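# Recording a Part Dinner Service Before Consignment

These instructions apply to any porcelain or earthenware service offered to the Department of Ceramics at Karppinen in more than one piece. They cover the sorting, examination and listing that an owner or executor should complete before the service is packed. Single figures, tiles and studio pottery are handled under separate guidance.

## 1. Clear a surface and bring the service together

Gather every piece into one room before writing anything down. Services are often split between a dining room cabinet, a kitchen cupboard and boxes in storage, and a list begun in one place is seldom finished correctly in another. Include damaged pieces and loose covers. A tureen cover without its tureen may still complete a set held elsewhere.

Cover the table with clean paper or a folded blanket. Remove rings, bracelets and watches. Lift each piece with both hands under the body, never by a handle or finial, which may have been restored.
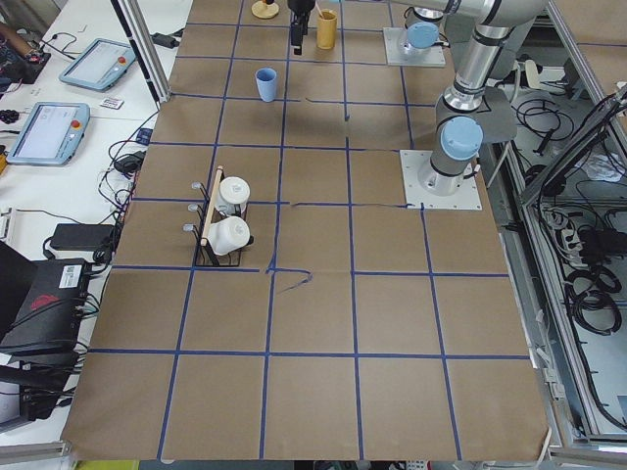

*Papered worktable marked out in squares with blue tape.*

## 2. Sort by shape, then by size

Place plates with plates, dishes with dishes and hollow wares together. Within each group, measure the diameter or greatest length in inches and sort from largest to smallest. Soup plates should be kept apart from dinner plates even where the diameters match.

Do not sort by pattern number at this stage. Replacement pieces were commonly ordered years after the original delivery and may carry a later number, a different mark or none. In a Vulthorpe service recorded by this department, 32 dinner plates carried the pattern number 3259 in iron red, while the sauce tureens had only an impressed letter. All had been made for the same household.

## 3. Assign a working number

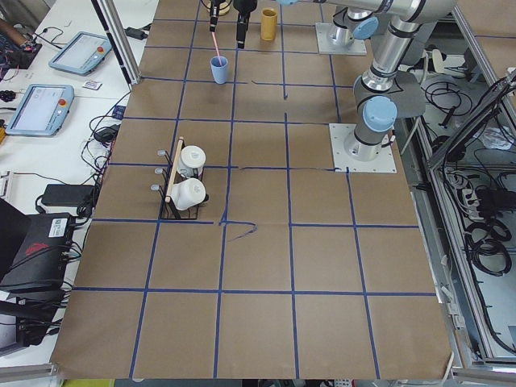

Each piece receives a working number, written on a slip of acid-free paper and placed on or beneath it. Never apply adhesive labels to gilding or to overglaze enamel. Small items such as cups, custard pots and salts are easily separated from their slips when several are handled together. Kraft paper divided into squares with strips of tape, like the tabletop shown here, gives each one a place of its own, and the slip can stay in the square while the piece is examined. Keep the tape on the paper and well away from the ceramic.

Where a cup and saucer belong together, use one number with the suffixes a and b. Covers, liners and stands are treated in the same way.

## 4. Examine the condition

Work in daylight if possible and use a hand lamp held low to the surface. Record the following for each number:

- chips, with the position given as on a clock face
- hairline cracks, with the length
- wear to gilding, described as slight, moderate or heavy
- staining or crazing
- old repairs, including rivets and overpainting

Run a fingertip lightly around the rim and the footrim. Overpainting often feels warmer and softer than glaze. If a repair is suspected, write "possible restoration" and leave the matter to the specialist. Do not test the surface with a pin or a solvent.

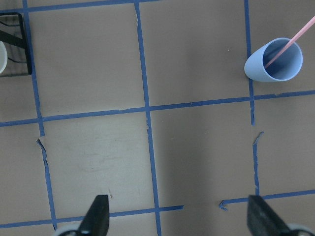
Should the pieces be washed before they are examined?

Dust them with a soft, dry brush and leave any washing to the department. Water can enter an old crack or loosen an earlier repair.

## 5. Record the marks

Turn each piece over on a padded surface and copy the mark exactly as it appears, including the color and whether it is printed, painted or impressed. Painters' and gilders' numerals are usually small and placed close to the footrim. They should be copied even when they seem to have no meaning. Ivard wares in particular are dated largely by the gilder's numeral, and many carry no factory name at all.

If the mark is rubbed, state which part is legible. An owner's guess at the missing part should be entered in the notes column and enclosed in brackets.

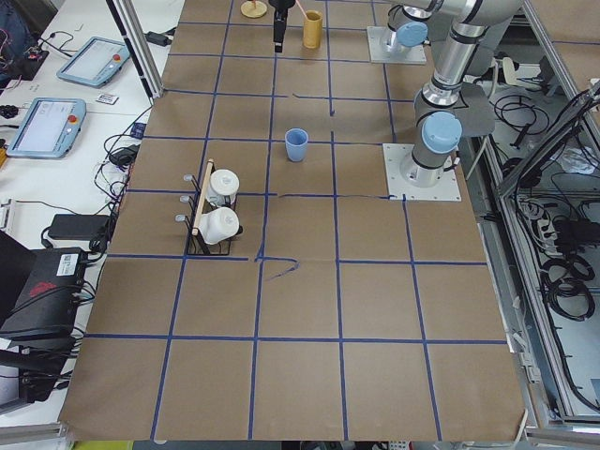 The notes column is also the place for inventory labels left by earlier owners. Old paper labels must not be removed, trimmed or cleaned. Copy the wording, and describe the position of the label on the piece. A service from the Prostska sale was traced to its first owner through 5 such labels, each bearing part of a shelf number.

## 6. Complete the summary sheet

Enter the total for each shape, followed by the total for the service. A cup with its saucer counts as two pieces in the detailed list and as one entry in the summary. A service described as having 56 pieces should therefore be accompanied by a note stating whether covers and stands have been included in that figure.

Attach copies of any bills, letters or insurance schedules. Originals should be kept by the owner until the department requests them.

## 7. Submit the list

Send the completed list to Leena Koivisto, Department of Ceramics, with one general photograph of the service and one clear photograph of each type of mark. Lists intended for the spring sale must be received by the end of February. Packing should not begin until the list has been acknowledged in writing and a lot reference issued.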